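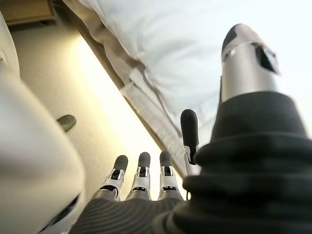

*White bedding, bedroom, Sunday.*

Bed day. Stripping, washing, putting it all back before dinner. Samah gave me 60 minutes, I took way more. Old sheet has gone soft and I love it, wont be replacing it till September at least.

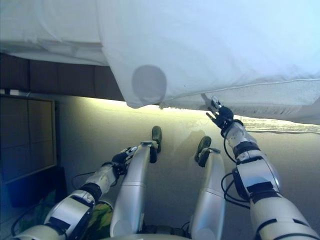

**Do you iron sheets?**
Never. I pull the corners tight while I make the bed and leave it at that.

Anyway. Pillows next, 4 of them, too many for two people. Lahcen says keep three. We'll see
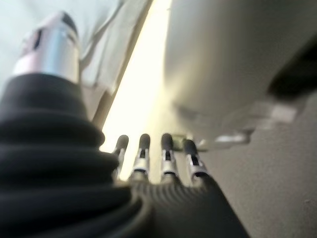

and then the blanket goes on top, folded back at the head end so it's not so hot at nigth. Tea now. More tomorow.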